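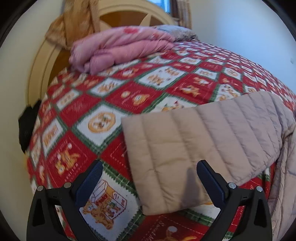 The bedspread with the bears, back bedroom.

Gudrun Bauerfeind got to Nurnside on the last bus, with one suitcase and the key in an envelope. The driver let her off at the bottom of the hill and she walked up past the feed store and the Lutheran church to her aunt's house, which had been her aunt's house for as long as Gudrun had been alive and was now going to be sold.

The real estate agent had left the porch light on. On the kitchen counter was a folder with a printed sheet inside, November 6, 2022, asking that all personal items be out of the house by the end of the month. Gudrun read it standing up, in her coat. Then she turned on the heat and listened to the pipes knock.

She had planned to sleep on the couch, but the couch was already gone. Her cousin had taken it, and the good chairs, and the clock. What was left was what people had walked through and decided against. There was a card table, a lamp with no shade, and a freezer full of soup with the dates written on masking tape. In the back bedroom the bed was still made.

It was the Christmas bedspread. Her aunt Liesl had put it on every year the day after Thanksgiving and taken it off when she felt like it, some years in January and one year in June. Gudrun had slept under it as a girl when her parents were working out whether to stay married. She used to pick one bear and say good night to that one only, so the others wouldn't start to expect it.

She sat down on it and took off her shoes.

Liesl Zürcher had worked thirty years in the office at Petersen, the seed company, doing payroll. She never married. She had a brother, who was Gudrun's father, and she had a friend in Cemora she drove to see on the second Saturday of every month. The family called this friend "Liesl's friend in Cemora." Gudrun's father said it the same way he said "the dentist in Cemora." It was only after the funeral in September that Gudrun wondered why none of them had ever asked for a name.

She slept badly and got up early and started on the closets.

By noon she had filled nine bags for the thrift store. Her aunt had kept her winter coats in dry cleaner plastic and her summer dresses in pillowcases. There were shoes in their boxes with the receipts folded into the toes. None of it was hard to part with. Gudrun worked the way Liesl had taught her to shell peas, without looking up too often to see how many were left.

The desk took longer. It was full of paper, and the paper was in order. Tax returns, furnace service, a folder for each car she had owned. In the bottom drawer was a green account book. Gudrun thought it would be household money, but it was a list of drives. Each line had a date, the mileage, and a few words.

Rain. Soup and bread. Lost at cards.

Windy. Her knee is bad. We did not go out.

New curtains. I said I liked them.

She turned pages. It went on like that for years, one line a month, sometimes two. The handwriting got larger toward the back. Tucked inside the cover was a receipt for $470 from a place called Clorkico, with an address in Cemora. It was twelve years old. It said "one ring, resized," and under that, "paid by L.Z."

Gudrun put the book on the card table and looked at it while she ate a bowl of her aunt's soup. It was split pea and it needed salt. She ate all of it, then washed the bowl and the spoon and the pot and put them in the dish rack.

There was no name in the book. It was always "she" or "her." But on the inside of the back cover was a phone number, written in pencil, ending in 977. There was no area code, because when Liesl wrote it down you hadn't needed one.

Gudrun waited until five to call. She didn't know why five. It seemed like an hour when a person would be home and wouldn't be eating yet.

It rang a long time.

"Yes," said a woman.

"My name is Gudrun. I'm Liesl's niece. From Nurnside."

There was a noise like a chair being pulled across a floor.

"You're the one who talked to the bears," the woman said.

Gudrun looked down the hall. The bedroom door was open and the light was on in there. She had forgotten to turn it off.

"Just one of them," she said.

"She told me that. She said you picked one." The woman coughed, away from the phone. "I saw it in the newspaper, about Liesl. I get the paper by mail so it comes late. I would have come, but it was already over. And I don't drive now."

"I'm sorry. I should have called you. We didn't have your name."

"No," the woman said. "You wouldn't have."

Neither of them spoke for a little while. Gudrun could hear a television on the other end, turned low, and somebody on it winning something.

"I'm clearing out the house," she said. "There isn't a lot left. I wanted to ask if there was anything you'd like to have. I have her book here, the one with the drives in it."

"She wrote those down?"

"Every one, I think."

"She told me that was for the mileage," the woman said. "For her taxes. I thought, well, how would you take that off your taxes?" She laughed, and it turned into the cough again. "What did she say about me?"

Gudrun pulled the book over and opened it near the middle.

"It says you cheated at rummy."

"I did not."

"It says so twice."

"Read me another one."

So Gudrun read. She read the one about the flat tire and the one about the pears. She read one that said only "Snow, stayed until Monday," and the woman said, "Yes, that was a big snow," and asked her to go on. It got dark in the kitchen and Gudrun moved the lamp over with her foot. When her voice got tired she said so, and the woman said that was fine, she had to take her pills anyway.

"I can bring it to you," Gudrun said. "I have to rent a car to take things to the dump. I could come Saturday."

"Is it the second Saturday?"

Gudrun looked at the calendar from the bank that was still hanging by the refrigerator. It was open to August. She lifted two pages and ran her finger along the row.

"Yes," she said.

"Then come at eleven. There's a step down when you come in the door, everybody trips on it. And bring a sweater, I keep it cold."

"All right."

"It's Marta," the woman said. "You can write that down."

Gudrun wrote it down on the back of the agent's sheet. After she hung up she went to the bedroom and opened the dresser to see about a sweater. The drawers were empty — she had bagged everything that morning. She brought the bags back in from the porch and untied them one at a time under the hall light until she found the gray one with the pockets.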